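How to Read a Fund's Monthly Fact Sheet in One Sitting

25 October 2020
By Kylie Ashby

I love fact sheets. There, I said it! Most people who own a mutual fund get a short PDF every month, glance at the return number on the first page, and close it again. That's a shame, because those couple of pages can tell you a great deal about what your money is doing, and once you've worked through one properly the next one goes much faster.

This walkthrough uses the layout you'll find in most equity fund fact sheets. Yours may put the boxes in a different order, but the same pieces are nearly always there. Set aside a quiet half hour, print the thing if you like paper (I do), and have a pencil handy.

What you need

The latest fact sheet for your fund, plus one from a few months back. February is a great choice this year, as it was the last sheet many funds put out before the spring sell-off really took hold.
The fund's prospectus, or at least its summary.
A notebook or a blank spreadsheet.

Step 1. Start with the objective

Skip the performance chart for now. I know it's colorful, and it's right there! Go to the small paragraph called "Objective" or "Investment policy" and read it slowly. Copy it into your notebook in your own words.

When I did this with my own holding, the Langat Global Technology fund, I wrote: "Owns large and midsize tech companies all over the world, tries to beat a world tech index, stays fully invested." That last part matters. A manager who has to stay fully invested can't run to cash when prices fall, so I shouldn't expect that from her.

Step 2. Find the benchmark and write it down

The benchmark is the index the fund measures itself against. It's usually in tiny type under the chart. Check two things: does it match the kind of companies the fund buys, and does it include dividends? An index with dividends counted in is labeled "total return" or "net return." One without them is labeled "price." If a fund that collects dividends compares itself with a price index, it gets a head start every single year.

Compare the old sheet with the new one here, too. If the benchmark has changed, there should be a note saying when and why. No note? Write to the fund company and ask. They do answer, and I've had some very patient replies.

Step 3. Now you may look at performance

Look at the longest period first and work your way down to the shortest. One month is mostly noise. Three years starts to be interesting, and a full market cycle is better still.

For each period, subtract the benchmark return from the fund return and jot down the difference. Suppose the fund made 16 percent in a year and its benchmark made 14. The difference is 2 percentage points in the fund's favor. Do the same for every column and you'll have a little row of pluses and minuses. A mixed row is completely normal, even for a good manager.

Also check whether the returns are shown after fees. Most are, but sales charges are often left out, and you'll find that in the footnotes.

Step 4. Go through the top ten holdings

My favorite part! Go down the list and write a few words next to every company: what it sells, and to whom. If you can't do it, look the company up. Kipchumba Muriithi, who runs the evening investing class at our library, had us do this out loud, and it was amazing how many of us owned businesses we couldn't describe.

With a technology fund you'll soon spot families of companies. Some make chips, some write software, and some sell the hardware that ends up on or under a desk. The last kind is the easiest to picture and often the most sensitive to a slow year, as a business can usually put off replacing its computers for a while.

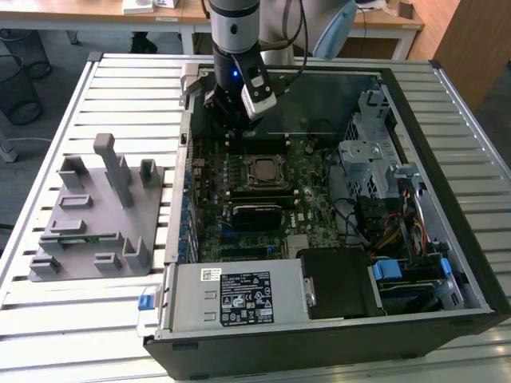

A desktop tower on its side with the case open.

Once you have your notes, add up the percentages for each family. You may find that a fund with a broad name leans heavily on one corner of the market. Mine had three chipmakers in the top ten, and I'd never noticed.

Then add up all ten weights. A high total means the fund's fate rests on a few decisions. That can be exactly what you want — just make sure you know it.

Step 5. Read the risk box

You'll see a few terms here that look harder than they are.

Standard deviation: how much the returns bounce around. Higher means bumpier.
Beta: how strongly the fund tends to move with its benchmark. Above 1 means bigger swings in both directions.
Tracking error: how far the fund's returns stray from the benchmark's. A very low figure in an expensive fund deserves a second look, because you may be paying active fees for something close to an index.
Active share: how much of the portfolio differs from the index. Not every sheet has it.

Always compare these with another fund of the same type. I keep the Arine Technology sheet next to mine for this, and I learn more from the two together than I ever did from one.

Step 6. Check the costs

Find the expense ratio. Now work out what it means in dollars for you. If you have $4,000 in a fund that charges 1 percent, you're paying $40 a year. The amount is taken out of the fund a little at a time, so you'll never see a bill.

Look for a performance fee as well. If there is one, the prospectus explains how it's calculated and whether past losses have to be made up first.

Step 7. Read the manager's comment last

By now you know the numbers, so you can read the commentary with a sharp eye. Does it mention what went wrong as well as what went right? Do the companies it talks about match the ones you saw in Step 4? I like to underline every sentence that explains a decision. On some sheets I underline half the page, and on others my pencil never touches the paper.

Keeping it going

You don't need to do this every month. I go through mine once a quarter and save my notes in a folder called Trovden, after the street where our class used to meet. For the in-between months I only check the holdings list and the manager's name. If the name changes, I start again from Step 1.

Next time I'll go through a bond fund sheet the same way, including duration, which is more fun than it sounds!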